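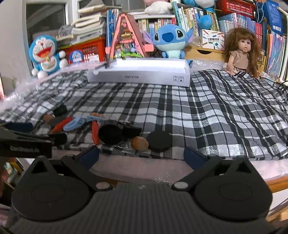 Staff Profile: Shanti Ahuja, Lost Property Office

The Zollwood transit authority received 894 lost items in June. Shanti Ahuja, who manages the office, said small things take the most care. "A coat is easy to describe – a hair clip is harder," she said. 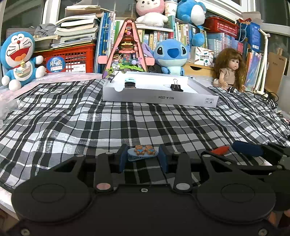 How long does the office keep an item?

"Three months," Ms. Ahuja said. "Phones and keys are then sent to the Nimach depot for another two."

Owners collected 834 of the June items. Ms. Ahuja asks riders to name the line and the stop when they call. The Marulanda Street counter is open on weekdays.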